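Thursday, October 30, 2025

Up way too early and already on my second mug of cocoa, so forgive the handwriting (well, typing). Waqas wants the new dark bar ready for the Kirkstead market and I still can't decide on the salt! 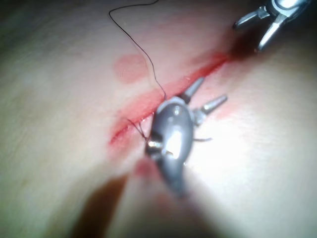
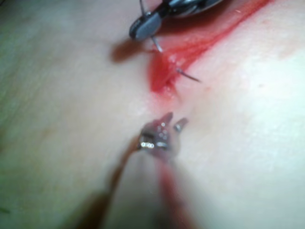
Two close-ups of the cut, with instruments at work.

Anyway, chocolate. Yesterday we roasted the last of the Ghumman beans and oh my goodness, the smell. Raisins, toast, a bit of orange peel. I ran the grinder for 32 hours on the last batch and it came out silky but kind of flat, so this one is getting 37 and I'm crossing my fingers. Junaid thinks I'm fussing. He would happily eat it straight from the bowl with a spoon, and did, twice.

The wrappers from Clevano finally showed up, 380 of them, in a brown that looks more like mud than cocoa. I kind of like it? Waqas hates it. We'll use them anyway, I'm not paying for another run before the holidays.

Still to do: temper the small batch, call the Ustivov people back about sugar, find the good thermometer. I had nine bars bloom on me last week, all streaky and gray, and I blame the bad one. Junaid is bringing dumplings at six.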